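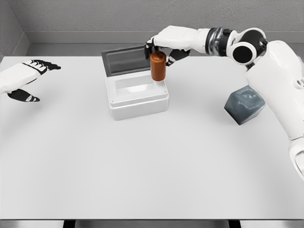 A white tabletop against a gray wall, in a computer rendering.

Sports > Rowing > Interviews

Last updated: 8/30/18

Aoife Brophy has cut her stroke rate for the November trials. "I was rushing the catch," said the Moynihan sculler. "Now I row 8 x 400 meters and hold the length."

Her coach, Tươi Hà, tracks split times only. "The last 400 was the weak part – we train that first," Hà said.

Related:
Lerken regatta entry rules
Duggan returns to the eight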